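Choosing between the Pililby and Prinico kitchen task packages for a teaching laboratory

Posted by Hélène Lemieux, 08/01/2019

Our department is required to select a simulation package for household manipulation tasks before the next teaching period. Two products remain under consideration: the Pililby Kitchen Set and the Prinico Home Bundle. Both are offered with a single-arm robot model, a range of appliances with moving doors and drawers, and a scripting interface. The licence would need to cover 114 students, working in groups of three or four.

I should be grateful for the views of members who have used either package for assessed work. Our principal concern is the behaviour of hinged doors, as the first assignment deals entirely with opening and closing a refrigerator.

Mervin Perron

My institution has held a Pililby licence for four years. The refrigerator is among the better models in the set. Each door has its own hinge, the drawers have their own handles, and joint friction may be set separately for every moving part. The default friction is too low in my view, and a door given a slight push will continue to swing. This should be corrected before any marks depend upon it.

The two views that follow are both of the refrigerator with its right door open and the left closed.
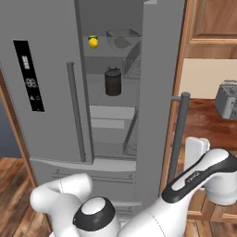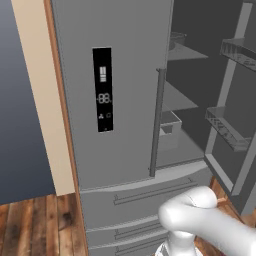
Can the door be opened by a script, without the arm touching it?

The joint angle of any door may be set directly when a task is loaded, so an exercise can begin with the door already open. The same command is disabled by default once the task is running, although the tutor may permit it in the settings file.

With regard to cost, the teaching licence is charged per seat and the appliance models are included. Additional robot models are charged separately. Members should request a written quotation, as the price list on the website is not always current.

Vija Avotiņš

I would add a note of caution on support. We submitted 5 requests to Pililby in August and received replies to 3 of them. The replies were thorough – one included a corrected drawer model – but the delay was not acceptable during a teaching period. Prinico answered more quickly. Its doors, however, open only to a fixed angle, and the arm cannot be exchanged for another. For an introductory course this may be sufficient.

I would also advise that the physics settings be locked before the package is issued to students. Two of our groups submitted results obtained with different time steps and the marks had to be reviewed.

Manon Ross

We use Prinico. It is fine. Ask for the trial first.

Related items
Prinico trial licence: how long does it last?
Setting hinge friction in Pililby
Lavoie gripper model fails to load
Gindow scripting course, dates and fees
Marking simulated tasks fairly
Which graphics card for a shared teaching room?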